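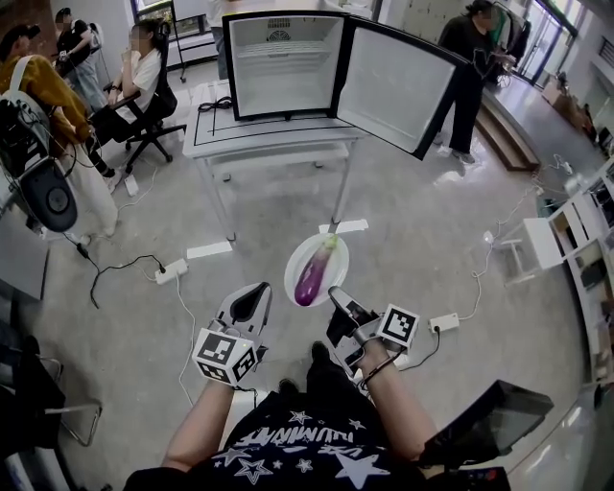 Last edited Saturday, 4:11 PM

Went to the open day at Skumar this morning. Notes in a few posts, mostly for the people who asked me what they do there.

1/ It's one big room with a concrete floor and power strips all over it. Watch your feet. Nayara Moura ran the demos and kept the groups small, so everybody got close enough to see.

2/ The job on show was putting an eggplant in a mini fridge. The eggplant is on a plate on the floor, the fridge is on a white table, door open. A person does it by hand with two grippers, one per hand, each with a white marker cube on it.

3/ The cubes are for tracking. The black and white patterns let the software work out where each gripper is and how it's turned. The recordings then go into training the robot arms.

4/ I asked why a person does it first. Nayara said it's faster than steering an arm by remote, and you get the small corrections people make without thinking. They have 911 recordings of kitchen jobs so far and want a lot more.

5/ White tape on the floor marks out the work area. They move things between rounds on purpose — if the plate were always in the same spot, the robot would learn the spot and not much else.

6/ Visitors could try it. I had three goes. Dropped the eggplant on the first, got it onto the wire shelf on the other two. The grippers are heavier than I expected and my wrists were sore after.

7/ Nuno Peixoto did the second talk, on what goes wrong. Shiny things are hard. So is anything soft. Cables get in the way, and a marker that turns out of view means a bad recording that has to be thrown out.

8/ No prices, no launch date. I asked twice. Nuno said the arms still need someone standing by, and he wouldn't put one in a real kitchen yet.

9/ Next open day is in May, same room. Sign up at the front desk or by email. Parking behind the building is full by 11, so take the bus if you can — the stop is right across the street.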